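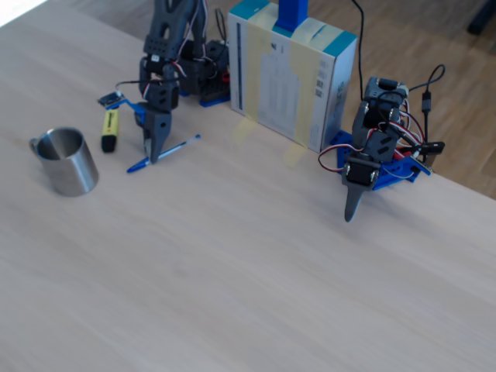
Last changed in July, 13:31 (minor edit)

The Skosville Typikon is a manuscript rule for the services and meals of a small Orthodox monastic house at Skosville. It sets out the order of Vespers, Matins and the Hours for the whole church year, together with fasting rules and instructions for the bell ringer. The text follows the Sabaite pattern in most respects and departs from it mainly during Great Lent.

The manuscript has 182 leaves, written in a single hand apart from the last gathering. Headings are in red. The first leaf is missing, and the text begins in the middle of the rubrics for the first of September. It was kept at the monastery until the house closed, then passed to the parish of Kokthorpe, where it was rebound. The rebinding placed two gatherings of the Lenten section in the wrong order. References in this article follow the corrected order.

Contents

The first part covers the fixed feasts, month by month. Each entry gives the rank of the feast, the tone, the number of stichera at "Lord, I have cried" and the readings, where there are any. The second part covers the movable cycle from the Sunday of the Publican and the Pharisee to All Saints. A short third part deals with the refectory. It allows oil and wine on 13 named days of the fasts and fish on two.

The Lenten section orders the all-night vigil to be shortened when fewer than four monks are able to stand. No close parallel to this rule has been found in other copies of the Sabaite typikon.

Relation to the Eide copy

A second copy, held at Eide, has the same calendar but leaves out the refectory rules. Its scribe corrected several errors in the tones for August. The Eide copy was long thought to be the older of the two.

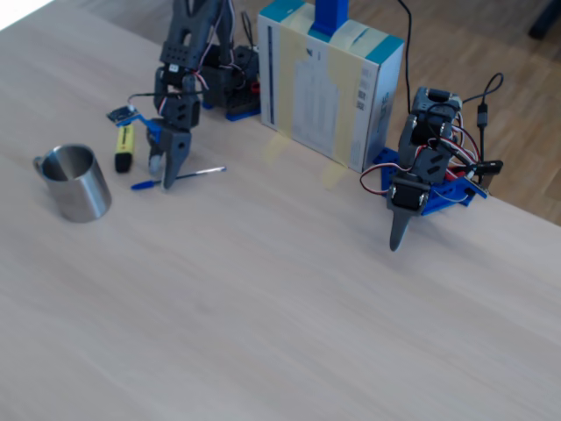

Mohsin Khokhar objected that the August corrections make sense only if the scribe at Eide already had the Skosville text in front of him, and that the dating should be turned around. Later descriptions have mostly accepted this order. The Prorkedach fragment, a single leaf with part of the Holy Week rubrics, agrees with Skosville against Eide in both places where the two differ.

Categories: Liturgical books | Typika | Eastern Orthodox monasticism | Articles needing more citations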